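Colitz Institute of Trades and Design
Packaging and Materials, Unit 4: Foil as a wrapping material
Course handout, prepared by Emese Hegyi
8 Jun 2018

Students are expected to have read this handout before the second workshop. It replaces the notes issued in May.

4.1 Behaviour of foil
Foil holds whatever fold is given to it. A crease pressed in by hand cannot be fully removed, and burnishing will only flatten its peak. Wrinkled foil scatters light in many directions, and small faults in coverage are therefore harder to judge on it than on a smooth sheet. Inspection should be carried out on a pale, matte surface of neutral colour.

4.2 Covering a rectangular form
Cut the sheet with an allowance on all four sides. Lay the centre first and work outward. Where only the upper face is to be covered, the foil is trimmed short of the perimeter and the edges of the form remain visible. Corners are folded, never gathered. Rub down each face for about 2 minutes before trimming.

4.3 Assessment
Each student submits one partly covered form, dark in colour, with a written note on the condition of the surface. The note must distinguish between creases and tears. Work is to be left flat on the table in Room 441.
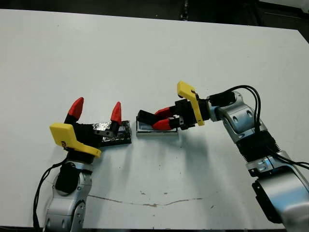 Erzsébet Nyitrai asked whether a crinkled finish would lose marks. It will not, provided that the finish is even and the note records it.

Enquiries: Packaging and Materials office, Room 180
© Colitz Institute of Trades and Design. Back to top
2 comments | 2 shares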